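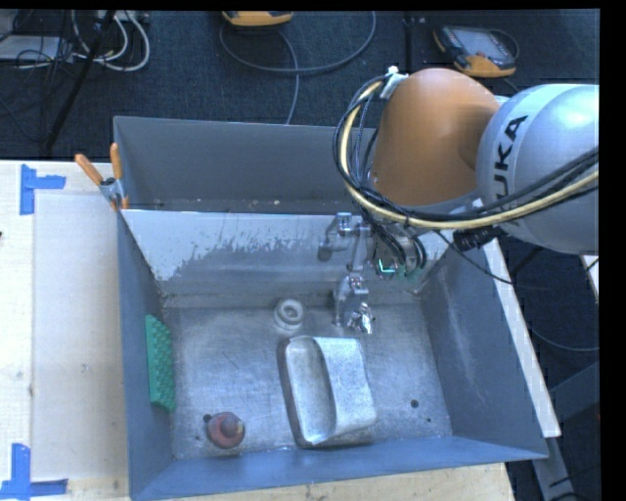

Why did the arm keep stopping halfway down into the bin? The cable bundle was pulling tight at the wrist whenever joint 6 turned too far, and the controller read the extra load as a collision.

November, late afternoon. Took me way too long to get there! I blamed the divider first (sloped metal, easy to clip with the fingers), so I raised the approach height and got the same stop. Kadri lowered the speed and, yep, same stop again. Then Deividas noticed it only faulted on picks near the back, and always with the wrist wound the same way. Seven stops in the log, all with that pose.

I've limited joint 6 in the Surnura config and put 1000 ms of settle time before the descent. Please don't raise the collision threshold to get around this, I was tempted too.

Still to do: redo the cable slack with Helju, check the hose for rubbing, and rerun the green block picks. Pendant stays within reach while we test.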